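Setting up your pay record in Skenis
Section 4 of the Gilville Garment Workers' Guide

Okay, this is the section I get the most questions on, so I've rewritten it from scratch. If you did section 3, you have Skenis on your phone and a login that works. Now we're going to put your hours and your pay into it, so that if your employer ever shuts the doors or shorts you on severance, you have something to put on the table besides your memory.

I sewed collars for years and kept my hours on the backs of bundle tickets (yes, in a shoebox). When our shop closed I was owed money and I could prove maybe half of it. So please, do this one even if you skip the rest of the guide!

What you need before you start

Your last three pay stubs, or photos of them
Your hire letter or contract, if they gave you one
Your piece rate sheet, if you're paid by the piece
A free evening and 45 minutes of it

Note: No stubs? Start anyway. Put in what you remember and mark it "From memory" in step 5. You can swap in the real numbers later.

Part A: Make your work file

1. Open Skenis and tap New File.

2. Type the name of the employer exactly the way it's printed on your stub. If your stub says Yaman and the sign over the gate says something else, go with the stub and put the other name under Also Known As. Shops change names a lot, and a claim filed against the wrong one can sit for months.

3. Enter your start date. If you only know the month, pick the month and leave the day blank. April is fine. A guessed day that doesn't match their records just gives them something to argue with.

4. Choose Hourly, Piece Rate, or Mixed. Most of us are Mixed, where you get a piece rate with an hourly floor under it. If you choose Mixed you'll see two boxes, and both have to be filled in or the Save button stays gray.

5. Under Source, pick Stub, Contract, or From Memory. Tap Save.

Caution: Don't use the factory's Wi-Fi or a phone the company gave you. I mean this for every step in the guide, but especially this one.

Part B: Add your pay

6. Tap Pay, then the plus sign.

7. Type in the gross amount first, before anything was taken out. The app does the subtraction. I put my net pay in the gross box for a whole season and had to redo every line, so check this twice.

8. Add each deduction on its own line -- meals, transport, dorm, uniform, "needle fees," whatever they called it. Copy their word even if it's a silly word. The lawyers want to see what the shop called it.

9. If you're on piece rate, enter your pieces and your rate. Say you finished 2,000 pieces in the pay period. Type 2000 with no comma, or the app reads it as a 2. (I've reported this one, more than once.)

10. Take a photo of the stub and attach it. Flat on a table, good light, all four corners showing. Skenis holds 300 photos per file, and that's years of stubs for most people.

Note: If your overtime is on a separate slip, make it a separate entry and set Type to Overtime. Don't add it into the regular line.

Part C: Back it up

11. Go to Settings, then Copies, and turn on Bumex. That's the storage service we picked for the guide. The free plan is plenty for one worker.

12. Make a passphrase. Use four or five words you'd never say together at work. Write it on paper and keep the paper at home.

13. Tap Copy Now and wait for the bar to reach 100. Mine likes to hang near the end, so leave the phone alone and let it finish. If you close the app early you have to start the copy over. 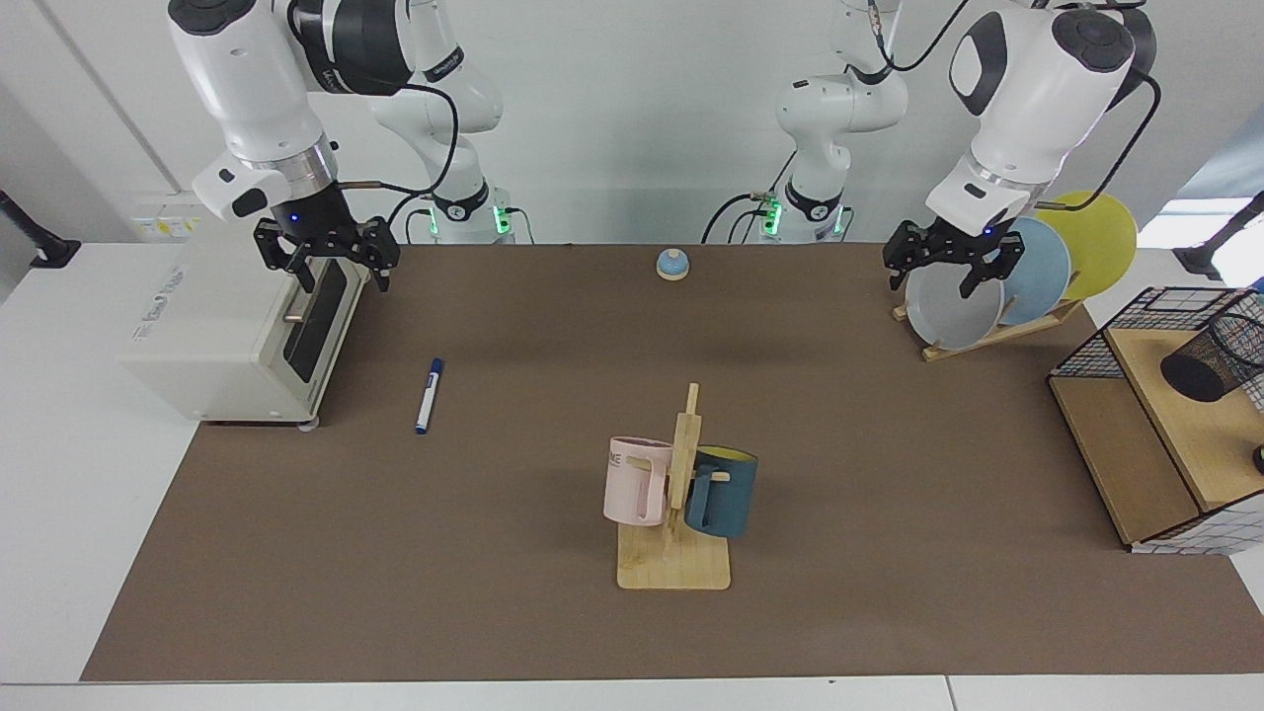 Fig. 4-1. Two arms over the work mat, with the toaster oven and dish rack.

14. Log out of Bumex, log back in, and open one photo from the copy. If you can read the amount on the stub, you're set.

Caution: Deleting a file in Skenis deletes it from Bumex too the next time it copies. If you want to clear space on your phone, use Archive, which leaves the copy alone.

If something goes wrong

Save button is gray. You left one of the Mixed boxes empty, see step 4.

Your total doesn't match the stub. Nine times out of ten it's a deduction entered twice. Tap Pay, then Sort by Amount, and look for twins.

Photo won't attach. Close the app, open it again, and try a smaller photo size under Settings.

You forgot the passphrase. I'm sorry, we can't get it back for you. Turn Bumex off, turn it on again, and make a new one. Whatever is still on your phone will copy over fresh.

From here on it's one entry every payday. I do mine on the bus home, on my own data, before the stub gets lost in my bag. Section 5 covers severance: how to work out what you're owed, and where to type it in.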